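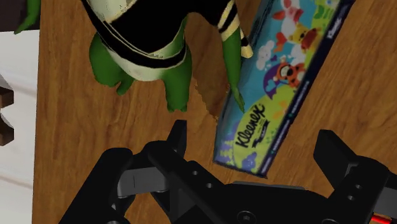 Rent the arm, skip the simulator

Skokdale has been selling its home-task kit in two parts since April. One part is the arm itself, a six-joint unit with a parallel gripper and a wrist camera. The other is a subscription to Zukgate, the simulator that goes with it, at $232 a month. The sales material treats the second as the natural way into the first. I think most small buyers should do it the other way round.

I ran both for 11 weeks in a shared workshop with Nanami Matsuda and Tsutomu Onishi, who teach an evening robotics course. We paid full price for everything.

The simulator looks good. Wood grain, printed cartons and odd-shaped toys all come through well enough that students take the exercises seriously. The wrist view puts the fingers big and close at the bottom, as they are on the real arm, and the clutter is believable. One of the stock layouts has a green cartoon figurine with its hand against a Kleenex box, and the open gripper sits at the near end of the carton. That is a fair problem. You have to decide how to take hold of the box without bringing the figurine along, and a beginner learns something from having to decide.

My complaint is with what happens at contact. A tissue box is thin cardboard and it gives when you squeeze it. In Zukgate it behaves like a brick. We logged 2,610 simulated grasps on boxes and soft packets, and the policies that came out of them pushed far too hard on the real arm. Onishi's students crushed a good many cartons before they turned the grip force down by hand, and by then they were mostly learning from the cartons.

Kaede Ichikawa at Uchida, the reseller we bought through, told me soft objects are coming in a later release. That may well be so. I can only review what the subscription includes now, and a buyer paying monthly is paying for now.

There is a case for the simulator. If you have 20 students and one arm, they need something to do while they wait. Matsuda made this point to me several times, and for a classroom I agree with her. Nothing gets broken and the layouts reset at a keystroke.

For a small business or a hobbyist, though, the money goes further on hardware time. Uchida will rent the arm by the day – $101, gripper included – and two days with real boxes taught me more than the first month of the subscription. Ask for the spare finger pads when you book. They are not in the case by default.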